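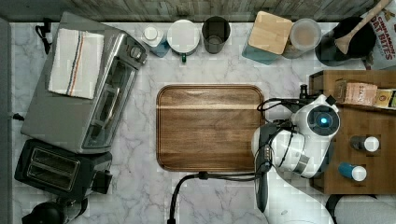
Is a Kitchen Counter Really Clean When It Looks Clean?

Grown-ups like to say "the kitchen is clean" the moment the crumbs are gone. Should you believe them? Maybe. Let's check a few things people say about kitchens and see which ones hold up.

"Stone counters don't get dirty."

Marble looks tough. It's a rock, after all. But marble has tiny holes in it, far too small for you to see, and liquids can creep inside. Lemon juice is even worse. The acid in it eats away a little of the surface and leaves a dull spot. So marble does get dirty, and it can get hurt by a salad dressing. A shiny sealed counter does better, but the seal wears off.

"Wooden cutting boards are full of germs, and plastic ones are safe."

You will hear this a lot, often from somebody selling plastic boards. Wood does soak up juice, and germs can go down with it. But many of them get stuck in there, dry out and die. Plastic is easy to wash when it is new. Once a knife has cut grooves in it, the grooves are good hiding places for germs. Either kind is fine if it gets scrubbed with hot soapy water and dried standing up. Either kind is bad news if somebody cuts raw chicken on it and then slices your apple.

"The towel is for cleaning, so the towel is clean."

Think about that one for a minute. A dish towel wipes hands, cups, spills and sometimes a nose. Germs love a damp cloth. If a towel stays wet and bunched up all day in August, it may be one of the dirtiest things in the room. It should be hung to dry and washed often. It shouldn't be left on top of a toaster oven that is switched on, either, no matter how handy that spot is. Cloth can burn.

"A toaster cleans itself because it gets hot."

The wires get hot. The crumbs fall below them and sit there. Many toasters have a tray at the bottom that slides out, and plenty of families have never looked at it. Ask a grown-up to unplug yours, let it cool, and look together.

"More space on the counter means a cleaner kitchen."

This one is partly true. A jar, a mug and a tea box aren't dirty just for being there. But dust and grease settle around them, and people wipe around things instead of under them.

Try it yourself

Don't take our word for any of this. You need a slice of bread, a clean plate, a damp white paper towel and a grown-up who says yes.

Put the bread on the plate and cut it into 20 small pieces with a table knife. Eat them if you like. Brush off the counter near the plate with your hand until it looks clean. Now wipe that same patch with the paper towel and turn it over.

Anything on it? If there is, your eyes missed it the first time. If there isn't, try again behind the toaster.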